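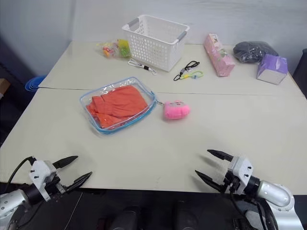 Incidencia: la cesta de objetos perdidos de recepción no sirve para lo que la queremos
Estado: resuelta, con una tarea pendiente
Abierta por: Neema Minja, recepción de Zirkberg
Lleva el caso: Dineo Mtshali, servicios generales

Neema Minja, 9:10
Buenos días, Dineo, y perdona que te escriba tan largo, pero prefiero contarlo todo de una vez y que no tengas que ir preguntándome. Ya sabes que desde febrero guardamos los objetos perdidos en la cesta blanca de rejilla, la de las asas grises. La cesta en sí me encanta, pesa poco y se limpia con un paño, pero las cosas pequeñas se nos van al fondo y allí se hacen un nudo. Ayer vino una señora por un llavero y estuvimos las dos un buen rato con las manos metidas dentro, ella muy amable, yo colorada como un tomate. Al final el llavero estaba enganchado en la correa de un cordón de los de colgar la acreditación.
Además, los mosquetones y las anillas se meten por los agujeros de la rejilla y hay que sacarlos con paciencia. ¿Podríamos pensar en otra cosa? No hace falta que sea hoy.

Dineo Mtshali, 9:45
Buenos días, Neema. Largo está bien, que luego los tiques de una línea me obligan a bajar dos plantas para enterarme. Vacía la cesta del todo, por favor, y pon cada cosa sobre las mesas claras, separada de la siguiente. Después dime qué hay y qué crees que se engancha con qué.

Neema Minja, 10:30
Hecho, ya está todo fuera y la cesta vacía. Te cuento lo que tengo delante.
El estuche transparente con cremallera y ribete azul claro. Dentro hay una prenda naranja doblada, yo diría que unos guantes, pero no lo he abierto por respeto. De la esquina le cuelga, con una anillita de metal, un peluche rosa redondo con su carita. Este es el peor de todos, el pelo se agarra a cualquier cosa.
El cordón blanco con cierre negro y clip metálico.
Un llavero de cordón negro con un colgante gris pequeño, y otro en espiral, verde y amarillo, con un colgantito azul y blanco. Los he dejado uno encima del otro porque siempre acaban así, y para que veas a qué me refiero.
Una bolsita transparente con cositas de colores, pueden ser caramelos o juguetitos. Tampoco la he abierto.
El paquete de pañuelos rosa con dibujitos, la caja morada y blanca y una bolsa negra de plástico hecha un gurruño.

Dineo Mtshali, 11:05
Estupendo, así se ve muy bien. Creo que tenemos dos problemas mezclados. Por un lado, lo que se engancha: anillas, clips, cordones y el peluche. Por otro, que en la cesta hay cosas que a lo mejor no son objetos perdidos. ¿Los pañuelos y la caja morada los ha traído alguien, o son del mostrador?

Neema Minja, 11:20
Pues me has pillado. La caja morada la pongo yo en el mostrador por las mañanas y cuando recojo deprisa la echo a la cesta. El paquete rosa no es mío, ese se lo preguntaré a Nomvula. La bolsa negra no sé de quién es, y no me atrevo a tirarla sin preguntar.

Nomvula Nkosi, 12:15
Hola a las dos. El paquete rosa es mío, ¡lo estaba buscando! Paso a recogerlo después de comer. De la bolsa negra no sé nada, preguntad a Marthinus, que cierra él por la tarde.

Marthinus Hendricks, 13:40
Buenas. La bolsa la metí yo. Un señor la dejó olvidada en la silla de la entrada y la guardé tal cual. Tenía que haberle puesto una nota, lo siento, Neema.

Dineo Mtshali, 14:10
Gracias, Marthinus, no pasa nada. Propongo esto, y si no os convence lo cambiamos:
1. La cesta blanca se queda, pero con un cartón cortado a medida en el fondo. Tengo retales de las cajas de Hollmann en el almacén.
2. Todo lo que lleve anilla, clip o cordón va en su propia bolsita con cierre. Hay un paquete de 96 sin estrenar en el armario, con eso tenemos para una temporada.
3. Al estuche le metemos el peluche en otra bolsita, sin descolgarlo.
4. A cada cosa se le pone una nota con la hora y el sitio donde apareció - la bolsa negra incluida.
5. La caja morada vive en el mostrador, de día y de noche.
Si alguien deja comida, me avisáis y decidimos. La bolsita de colores, apartada hasta que sepamos qué es.

Neema Minja, 16:50
Probado con todo dentro otra vez, salvo los pañuelos de Nomvula y la caja, que ya está en su sitio. He sacado y metido el llavero verde y amarillo seis veces seguidas y no ha arrastrado nada. El cartón queda un pelín justo por los lados cortos y se levanta al tirar de las asas, pero con un trocito de cinta se sujeta. Estoy contentísima, de verdad, muchas gracias por tomártelo tan en serio.

Dineo Mtshali, 17:05
Me alegro mucho. Mañana te corto otro cartón un poco más estrecho y quitamos la cinta. Doy la incidencia por resuelta y dejo abierta solo la tarea de la bolsa negra: Marthinus, cuando puedas, escribe la nota con la hora en que la encontraste, aunque sea de memoria.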